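Prurkine Two-Arm Demonstration Station
Equipment for recording teleoperated examples with soft and deformable items 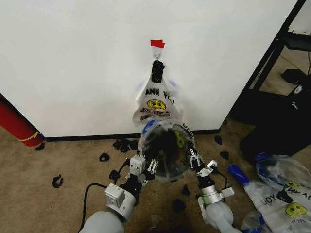 Bag-opening task, seen from the station's head camera. Both grippers hold the rim of a clear plastic bag.

The Prurkine station is a paired-arm system for laboratories that train manipulation policies from human demonstration. An operator guides both arms through a complete task while the station records camera views, joint positions and gripper commands on a common clock. Each attempt is stored as a separate episode and may be accepted, rejected or labeled before export.

Thin plastic bags are included in the standard task library. They fold, cling and change shape under light contact, and both hands must work together to keep the mouth open. Tasks may be performed at floor level against an ordinary wall, and no special backdrop is required.

Included with each station
Two arms with parallel metal-finger grippers
Head camera and mount
Operator controls
Recording software, one license
Drolmont task library, 60 task outlines

Specifications
Joints per arm: 7
Reach per arm: 496 mm
Sample set supplied: 1165 accepted episodes
Export: per episode or by task

Data quality
Operators are advised to vary the starting position of bags and loose items between episodes. Failed grasps should be kept and labeled as such. The review screen allows a second person to check labels before a set is released for training.

Training and support
Operator training is offered at the Irkwood facility each February and at customer sites by arrangement. Requests for quotations, replacement fingers and additional licenses should be addressed to Anong Sombatkul, Equipment Programs, Prurkine.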